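How to Clean and Sort Secondhand Building Blocks

By Sanaa Zerouali

Big toddler blocks are one of the best things to buy used. They hardly wear out, and a bag from a yard sale usually costs less than a small new set. What you get in the bag is another matter. Mine have come with crayon, cracker crumbs, dog hair and once a layer of dried syrup.

The method below works for a batch of up to 130 large blocks. I do mine in February, when the Fisgate swap sale clears out its leftovers, and it takes most of a morning.

What you need

A large plastic tub or a clean sink
Mild dish soap
White vinegar
A soft toothbrush and a bottle brush
A mesh laundry bag
Two old bath towels
Rubbing alcohol and cotton swabs for ink

Step 1. Pull out anything that can't get wet

Tip the whole bag onto a sheet. Set aside any piece with a battery, a speaker, a metal axle or a paper sticker you want to keep. Those get wiped by hand with a damp cloth. Throw out anything cracked, chewed or sharp along an edge.

Take stuck blocks apart now. If two won't separate, run warm water over the outer one for a minute and rock them side to side. Don't use a knife, which slips and leaves burrs in the plastic.

Step 2. Check the undersides

Dirt collects in the hollow side far more than on top. Turn each block over and look into the corners and around any molded parts inside. Knock loose grit out over the trash so it doesn't end up in the wash water.

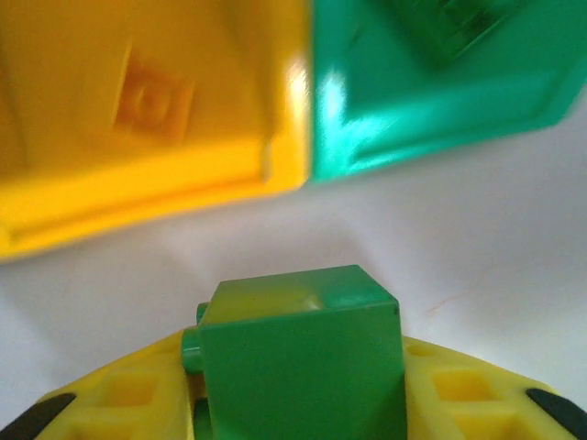 Step 3. Soak

Fill the tub with warm water, no hotter than you would use for a bath. Very hot water can warp thin pieces. Add a good squirt of dish soap and 700 ml of vinegar, which is close to three cups. Push the blocks under with their hollow sides up so they fill and sink.

Leave them for 20 minutes. Never add bleach to this mix. Bleach and vinegar together give off a dangerous gas, and bleach can fade the colors anyway.

Step 4. Scrub

Use the toothbrush on the studs and the bottle brush inside. For ballpoint or marker, dip a swab in rubbing alcohol, test it on a hidden spot, and rub in small circles. Printed faces and numbers will come off with alcohol, so keep it away from those.

Step 5. Rinse and dry

Put the blocks in the mesh bag and rinse under running water until there are no suds. Shake hard. Spread them on towels with the studs up so the insides can drain, and move them to a dry towel after an hour. Leave them overnight before you put them in a closed bin.

Step 6. Sort

You can sort by color or by size. Size is more useful if the blocks are going to be built with. Color is easier for small children to put away, and it makes missing pieces easier to spot in a set. 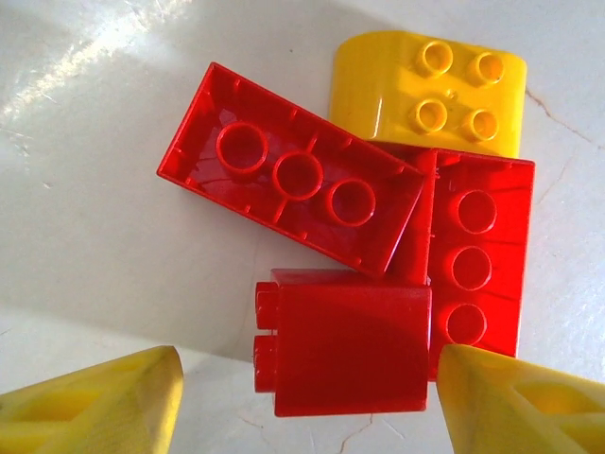

Red bricks with one yellow 2x2.

Different brands don't always fit together, even when they look the same size. Try one block from each on a block you know. A good fit clicks on and comes off without a struggle. Bag the odd ones separately and label the bag.

Storing them

I use low, open bins with a printed card on the front. Deep bins get dumped out every time someone wants the piece at the bottom. If you have a mixed lot, a shallow tray on the table is handy while you sort.

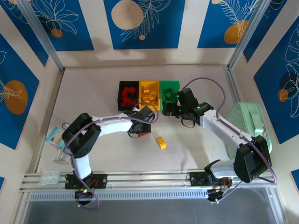

600 words, 3 min read

Keep one bin for blocks that still need a wash, and write the month on the outside when a batch is done. At home we wash again twice a year, or sooner after a stomach bug.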